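Bench notes: looking after microcontroller boards and small parts

26/03/2019

Most dead boards that land on my bench were killed by the power supply or by a stray bit of wire. A few habits will save you the cost of a replacement.

Before plugging in

Check the supply voltage with a meter, even if the label on the adapter looks right. Some barrel plugs are wired with the center negative. Sweep the bench clean of clipped leads and solder crumbs, and don't set a powered board on the foil bag it came in. The outside of some of those bags conducts.

USB cables

If the computer doesn't see the board, change the cable first. Plenty of cheap ones carry power only. I tie a knot of red thread on every cable that has passed data at least once and throw the others in the charger drawer.

Sorting parts

Keep resistors in shallow open trays with dividers, one value to a compartment. Deep boxes end up mixed. Write the value on the divider and on the tray as well — dividers get moved. My Calwood cabinet holds 176 values and I use maybe a dozen of them in a normal month.

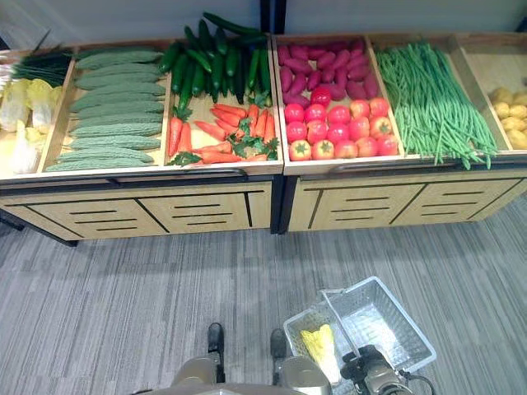
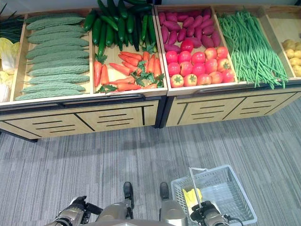

Divided trays on wooden stands, filled with vegetables.

Chips are different. Leave them in their tube or in black conductive foam until you need them. Pink foam won't build up a charge of its own, but it doesn't short the pins together.

LEDs and resistors

Never run an LED straight from an output pin. On a 5 volt board a 1000 ohm resistor gives plenty of light for an indicator, and it's the value I buy in bulk.

Headers and breadboards

Solder header pins with the strip pushed into a breadboard to hold it square. Tack the 2 end pins, check that the board sits flat, then do the rest. Use an old breadboard for this, as the heat loosens the springs.

Storing finished projects

Take out the batteries. Tape a slip of paper inside the lid with the supply voltage, the pin list and the name of the sketch. I left that out on the Trurketti, a greenhouse timer I built one August, and had to trace every wire again to change one setting.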